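Jumedeck 制御・認識ソフトウェア開発 進捗報告(11月分)
提出先:Dornis 助成担当 Sheila Garside 様
作成:Anselmo Miranda

1. 全体の状況
手持ち式グリッパーで収録した操作データから把持動作を学習させる作業は、計画より2週間遅れています。遅れの原因は収録側のタイムスタンプ処理の書き直しで、作業自体は今月で完了しました。予算の変更はありません。

2. 今月の作業
時刻同期:映像と指の開度の記録に最大4フレームのずれがあったため、録画開始時に合わせる方式をやめ、フレームごとに時刻を照合する方式に変更しました。旧方式で収録したデータは変換スクリプトで処理し直し、照合できない区間は学習から除いています。

開度推定:両指の先端を映像から検出し、その間隔から開度を求めるモジュールをTennantのリポジトリに統合しました。従来は机の木目を指の輪郭と取り違えることがあり、背景の直線成分を抑える前処理を加えました。処理時間は1フレームあたり9ミリ秒です。

動作計画:把持前の接近経路を生成する部分はEsmaeil Daneshvarが担当しています。衝突判定の呼び出しをまとめたことで、計画時間は20%近く短くなりました。経路の後半で速度が落ちすぎる件は未解決です。

3. 課題
指を大きく開いた状態では、先端が画面の左右に分かれ、検出の信頼度が下がります。パッドの縁が傷んでいると輪郭が乱れ、推定値が小刻みに揺れることもあります。現在は前フレームの値で平滑化していますが、速い開閉には追従が遅れます。
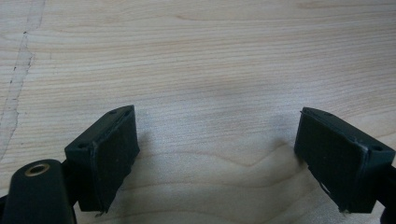 Meinir Wynneからは、平滑化を強める前に、信頼度の低いフレームを計画側へそのまま通知すべきだとの意見が出ています。計画側で待つか進むかを選べれば、遅れの影響は減るという趣旨です。来月の設計に取り入れます。

4. 来月の予定
・信頼度の値を計画側に渡すインターフェースの追加
・Gilovの試験環境での再生テスト
・経路後半の速度低下の原因調査
・変換済みデータによる再学習

試験環境の利用枠は午前のみ確保できています。午後の枠については、Kirsty Bellamyが調整中です。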